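Tool sorting in the finishing room

The finishing room will be closed to members for one session in September so the hand tools can be sorted. Driss Ouazzani is in charge of the work and Gijs Lambrechts will help with the labels. The room reopens the next morning at the usual hour.

Handheld tools have been going back to the wrong shelves all year. From now on each one goes into a plastic bin at the end of a session. Red bins are for tools that have a cord or cable, gray bins are for everything else. Please coil cables loosely and don't wrap them around the handle - two had to be replaced last winter at a cost of $60.
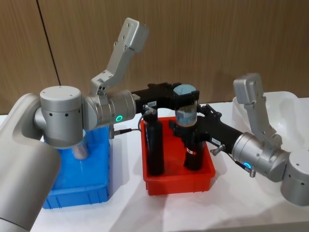

If a tool has a reservoir, empty it before you hand it in, rinse it and put the cap back on. Leftover liquid goes in the can by the sink and not down the drain. Tools with a label on the body should keep it. If yours has faded and you can't read the number, leave a note in the bin and Gijs will print a new one.

Tables are to be covered with a cloth when tools are laid out for checking. Clean cloths are in the tall cupboard, second shelf. Used ones go in the hamper, and please shake them out first.

Members who keep their own tools in the room need to put a name on them or take them home. Anything without a name will be held for 30 days and then added to the shared stock. Small parts left over from the Plastlow order are free to anyone who wants them - ask Driss.

The revised shelf list was posted on 7/15/03. Copies are at the front desk, or call extension 546.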